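Doily (table setting)

A doily is a small ornamental mat, usually round and usually white, placed under a cup, a plate, a cake or a vase. It may be crocheted, knitted, cut from cloth or stamped out of paper. The paper kind, with its scalloped border, is the one most people now meet, generally under a pastry. What it is for has been argued over longer than one might expect, and many of the claims made on its behalf are weak.

Name and origin

The word is commonly traced to a London draper of the seventeenth century whose surname was attached first to a light woolen cloth and later to small table napkins. The spelling of the surname varies from one account to the next, and so do the dates of his business. Popular histories tend to repeat the story with more detail than the sources can carry. It is safer to say that "doily" referred to a fabric before it referred to a mat, and that the shift took place gradually.

Function

Household manuals usually give the doily a protective role. It is said to guard the surface from rings, scratches and heat. For a thick crocheted mat this is partly true. For a paper one it is doubtful. Thin paper soaks through quickly, and a perforated pattern lets liquid pass straight to whatever is underneath. Anneliese Hagedorn, in her handbook Small Linens, calls the protective claim "a story told by people who wanted an excuse for lace." She gives it 5 of the book's 398 pages and plainly thinks that generous.

A second claim is that a doily stops a cup from sliding. Results depend on the tray. On a smooth surface, dry paper can slip as easily as the cup does, sometimes more so. Caterers who want grip tend to use a rubber mat or a damp cloth and leave the doily for show.

A third claim, that the mat muffles the clink of china, holds for felt and heavy cotton. There is little reason to extend it to paper.

Use with cups and trays

In a formal setting the doily lies between cup and saucer or between cup and tray. Writers on etiquette disagree about which is correct, and each tends to describe the other arrangement as a recent mistake. Older guides put a single large doily on the tray and stand everything on it. Later ones prefer a small doily for each cup, a habit that also happens to sell more doilies.
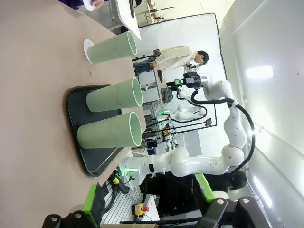

Color is another matter on which firm rules have been laid down with little behind them. White is the default, and it shows up best against a dark tray. The often repeated advice that pale green or blue cups "require" a white mat seems to come from catalog copy. The Terkano catalog printed the rule beside its own tea sets, and several later guides copied it almost word for word without saying where they had found it.

Size is more practical. A mat that disappears completely under the base might as well be left in the packet, while one much wider than the cup catches on its neighbors when the tray is crowded. Hagedorn suggests that the scalloped edge alone should show. This is a matter of taste, though she states it as law.

Paper doilies

Paper doilies are made by pressing a stack of sheets under a patterned die. The waste is shaken out afterward, and anyone who has opened a cheap packet will know that some of it stays in. Sheets also cling together, and separating them with dry fingers takes patience. A packet of 196 from the maker Trorier was for years sold as "easy-part," a description that users of the product have disputed.

Claims that paper doilies are greaseproof should be read closely. Some are coated and many are not, and the two look much alike on the shelf. An uncoated mat under a buttered scone turns translucent within minutes.

Decline and revival

The doily is regularly declared dead and regularly declared back. Neither announcement has much evidence behind it. An exhibition at Pekport, "The Lace Returns," presented 8 table settings as proof of a revival, all of them lent by the same collector. MacDonald, reviewing it, observed that a thing found in every bakery could hardly be said to have gone away. The crocheted form has certainly become less common on furniture. The paper form has carried on largely unnoticed, mostly under cake.

See also

Antimacassar
Coaster
Place mat
Tray cloth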